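Why Does Metal Feel Colder Than Wood?

Touch the leg of a metal chair in the morning. Then touch a wooden table in the same room. The metal feels colder. Most people would say it is colder. But if you taped a thermometer to each one and waited, you would get the same number on both.

Things that sit in the same room for a long time end up at the same temperature as the air around them. The chair leg, the table, the rug and the books on the shelf are all the same. Your hand is the thing that is different.

Your hand is warm

The skin on your hand is usually warmer than the room. Heat always moves from a warmer thing to a cooler thing, so when you touch the chair leg, heat leaves your skin and goes into the metal.

Heat moves through metal quickly. The spot under your finger warms up for a moment, but that heat spreads away into the rest of the leg, and more heat leaves your finger to follow it. Your skin cools down fast. Little nerve endings in your skin notice the change and send a message to your brain: cold!

Wood is slower. The heat from your finger stays close to the place you touched. That spot soon gets nearly as warm as you are, and then not much more heat leaves your hand.

A material that lets heat through easily is called a conductor. A material that slows heat down is called an insulator. Metals are good conductors. Wood, wool, cork and most plastics are insulators.

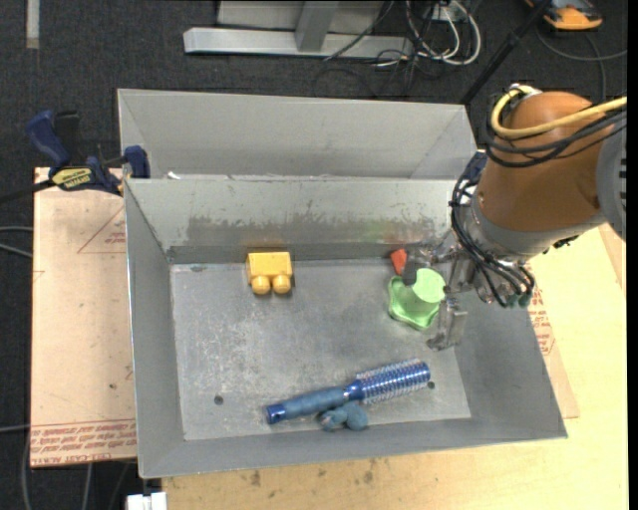

Aurélien asked whether a metal slide feels hot in July for the same reason. Yes, it does — only the heat is going the other way. The slide has been in the sun and is hotter than your legs, so heat moves out of the metal and into you, and it moves fast. A wooden bench at the same temperature would pass its heat to you more slowly.

Not all metals are the same

Copper is one of the best conductors there is. Some cooking pots have copper in the bottom so the heat spreads out evenly. Steel conducts heat too, but much less well than copper. Stainless steel is slower still. A silver spoon left in hot soup will get hot at the handle sooner than a stainless steel one.

Air is a very good insulator as long as it can't move around much. A wool sweater works by holding air in the spaces between its fibers. The sweater doesn't make any heat. It slows down the heat that is leaving you.

Try it with ice

You need two ice cubes of the same size, a metal baking pan and a wooden cutting board. Leave the pan and the board on the kitchen counter overnight.

In the morning, feel them both and guess which one will melt the ice first. Many people pick the board, as it feels warmer. Put one cube on each and watch.

The cube on the pan melts first. Ice is colder than the room, so heat flows from the pan into the ice, and the metal keeps bringing more heat from its far corners. The board can't do that very well. Wipe up the water when you finish, and dry the board before you put it away.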